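**Maltell Mini Bird, White**
Item no. 545
Maker: Imby
Availability: In stock, ships in 3 working days
Sold singly or in packs of 5

Details

Small white toy bird with a smooth, glossy surface and printed decoration. Suitable for play shelves, sorting trays and counting games. Stands unaided on hard floors and tabletops. On carpet or rugs, a low pile is recommended for standing play.

Specifications

| | |
|---|---|
| Body color | White |
| Beak | Bright orange, wedge-shaped, pointed |
| Eye | Closed, smiling, black line |
| Decoration | Pale yellow plaid patch, yellow flower, small yellow dots |
| Batteries | None |
| Range | Maltell, 19 animals | 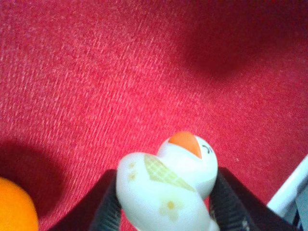

*Maltell Mini Bird, white with orange beak, on red carpet.*

Care

Wipe with a damp cloth and mild soap. Do not boil, and do not use solvent or abrasive pads on the printed areas. Dry before storing. Carpet fibers can be removed with a lint roller.

Ordering

Packs of 5 contain one design only. Mixed packs from the Maltell range are listed separately. Returns are accepted unused with the item number on the slip. For trade quantities, contact Marianna Borkowska at the Imby sales desk.

Page updated Apr 5, 2022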